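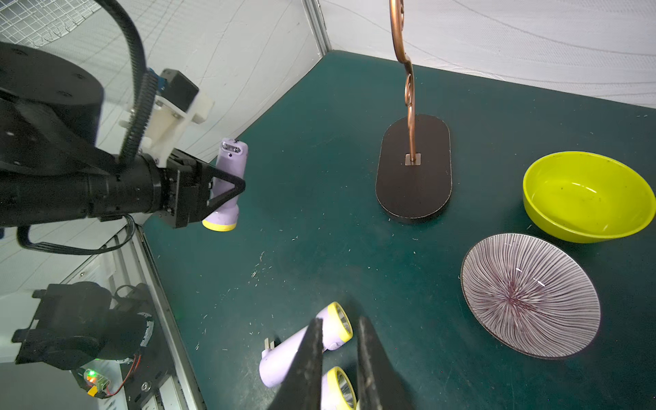 The evening walks are into their second season now, and I'm pleased to say people are still turning up, even in the weeks when Gatinley has been one long puddle. We meet outside the library at half past six, we go out along Cabello Lane, and we're back by eight with muddy boots and a lot of opinions about where the tea should come from. Most of the route has no street lights, so torches matter more to us than almost anything else on the kit list, and I've become a bit of a bore on the subject. My advice to new walkers is to get a bright one, something like that lavender torch with the yellow lens end, because black ones vanish the second you put them down on the grass. And point it at the floor, please! A beam in the face ruins everybody's eyes for ages.

Anyway, on to what you've paid for.

## How the walks are going

When I wrote to you in the autumn I was worried about numbers. I needn't have been. We've had a steady group all winter, with a good mix of people who've lived here for ever and people who moved into the new houses past the garage. Several came on their own the first time and now arrive in pairs, having picked each other up on the way, and that pleases me more than anything I could put on a chart.

The long route is two hours if you include stopping to look at things, which we always do. The short one takes half that and goes round the allotments and back past the chapel. I'd planned to run them in turn, but the short one has proved so popular with people getting over operations and with parents who need to be home for bedtime that we now run both on the same evening. It does mean finding 2 walk leaders each time. I've been covering a lot of those myself and would quite like an evening off before the summer.

The one real setback was the footbridge. It was shut in January with a sign saying it would be looked at, and it is still shut. I've rung the council more often than I'd like to admit. For now we go the long way round by the farm track, where the farmer has been very decent about it, though the bottom gate is a swamp and we lost a shoe there (found later, not worth keeping).

## Money

From the Itura grant we've spent £818 so far. The biggest part went on the first aid course for walk leaders, and six people now have their certificates. The rest went on:

- reflective tabards, after a long argument about sizes
- printing 100 copies of the route leaflet
- insurance
- hall hire for the two evenings when the weather was too foul to go out

I'd put money aside for boots so that nobody had to miss out for want of a pair. Zimetti on the high street let us have returned and end-of-line ones at a very friendly price, so there's still a fair bit left in that pot. What I'd like to do, if you're happy, is move it over to transport. The bus stops too early for anyone from the far side of the valley, and three people have told me they'd come if they could get home again. A shared taxi once a fortnight would sort it. Could you let me know whether I need to fill in a form for that or whether an email will do?

The leaflets, by the way, have the old route on them with the footbridge in the middle of it. I've been drawing the diversion on by hand - not my finest work, but it gets people home.

## What I'd do differently

I'd start earlier in the year. Beginning in October meant the first few walks were also the first properly dark ones, and a couple of people were put off before they'd had a chance to learn the path. This time I want to get going in May, while it's light, and let the dark creep up on us gradually. By autumn they'll know where every stile is.

I'd also stop sending out the plans by email only. Plenty of our lot don't look at it from one week to the next. A card in the library window has worked far better.

## Coming up

Defne Polat has offered to lead a bird walk at dawn, and there's a surprising amount of interest given the hour. I also want to try one that finishes at the pub, for obvious reasons. You'd be very welcome on either. Bring waterproof trousers whatever the forecast says, and park behind the library, as the lane gets blocked.

I'll send the receipts separately once I've found the one for the insurance.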